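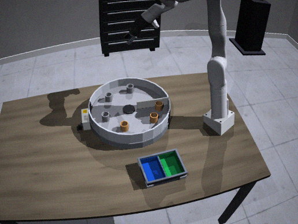 Sports Records and Statistics
Handout 6: Reading a one-day cricket record
Instructor: Aliki Zacharopoulos

Read this before the second session of the unit. You should already know what an over is, what a wicket is, and how an innings ends. If you missed the October session on scorecards, borrow notes from someone, as none of it is repeated here.

1. The batting average

The batting average is total runs divided by the number of times the batter has been out. It is not runs divided by innings. When a team's innings closes and a batter is still in, that batter is recorded as not out. The runs count toward the total, but the innings does not count as a dismissal.

We will use the record of one club batter, Marina Triantafyllou of Valley, for most of this handout.

Innings: 34
Not outs: 5
Runs: 978
Balls faced: 1,000

Dismissals are 34 minus 5, so 29. The average is 978 divided by 29, or 33.72.

If you divide by innings instead, you get 28.76. Some writers give this as runs per innings. It is a fair number to quote as long as it is labeled. Do not call it an average in your assignments.

A batter who comes in late, down at six or seven, will usually have more not outs than an opener. An average for a lower-order batter can look high for this reason. Look at the not outs column before you compare anyone.

2. The strike rate

Batting strike rate is runs per hundred balls. Divide the runs by the balls faced and multiply by 100. For Triantafyllou this is 978 divided by 1,000, times 100, or 97.80. Wides do not count as balls faced. No-balls do.

Older club books often leave out balls faced. If they are missing for even a few innings, you cannot give a career strike rate. Give it for the innings you have and say how many that is.

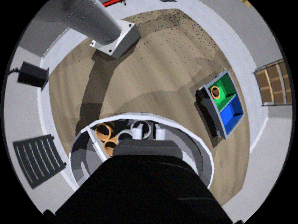 Round white container holding two orange rings, from above.

3. Comparing two batters

Rosalba Vitale has played much longer for the same club. Her record is as follows.

Innings: 92
Not outs: 6
Runs: 2,558
Balls faced: 3,654

Her average is 2,558 divided by 86, or 29.74. Her strike rate is 70.01.

On both measures Triantafyllou is ahead. Before you write that she is the better batter, consider three things. Vitale opened for most of her career, against the new ball. Her first seasons were played on slower pitches, before the club moved grounds. And 34 innings is a small sample. One long unbeaten innings can move an average by several runs at that stage, and it would hardly show in Vitale's.

Career length is a statistic too, though it tends to get left out of tables. Give the first and last season whenever you have them. Also note any gap. A career that runs across ten seasons with four missed is a different record from ten seasons straight through.
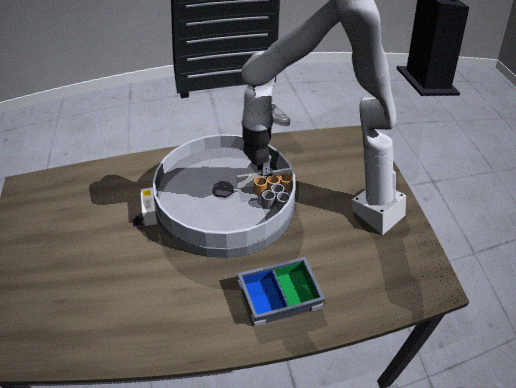 A related point is the format. One-day, Twenty20 and multi-day figures must be kept apart. A strike rate that is ordinary in Twenty20 can be very fast in a multi-day match. If a source combines them, say so, and do not set the combined number beside one from a single format.

4. Bowling figures

Bowling figures are written as overs, maidens, runs, wickets. The part students get wrong is the overs. In 9.4 overs, the 4 means four balls, not four-tenths of an over.

Take a spell of 9.4 overs, 38 runs, two wickets. First convert to balls: nine times six is 54, plus four is 58.

Economy rate (runs per over): 38 times 6, divided by 58, or 3.93
Bowling average (runs per wicket): 38 divided by 2, or 19.00
Bowling strike rate (balls per wicket): 58 divided by 2, or 29.00

Dividing 38 by 9.4 gives 4.04. This is wrong and will be marked wrong.

5. Splits

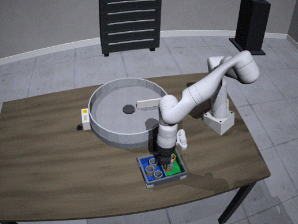

A split is a record sorted by some condition, such as home and away, first or second innings, or opponent. Each innings goes into one group and only one. The small divided bin near the front of the table is a good way to think of it: choose your compartments first, then put every innings in the one where it belongs. Triantafyllou's home and away split is below.

Home: 16 innings, 2 not outs, 560 runs, average 40.00
Away: 18 innings, 3 not outs, 418 runs, average 27.87

Check that the innings, not outs and runs add back to the full record. Then note that the two averages do not. The mean of 40.00 and 27.87 is 33.94 when rounded, and the correct overall figure is 33.72. Always go back to the runs and the dismissals.

Matches at a neutral ground need a third group. Do not count them as away.

6. Exercises

Work out the average, strike rate and runs per innings for Apostolos Kokkinos from the sheet given out in class. Two of his innings have no balls faced recorded. State what you did about them.

Choose any bowler on the same sheet and convert every spell to balls before you total the overs. Show the conversion.

Write one paragraph comparing Kokkinos and Vitale. Mention batting position.

Answers go to Fathima Howlader by Monday, December 19, 2022. Handwritten work is fine if the tables are ruled. Round to two decimal places, and only at the last step.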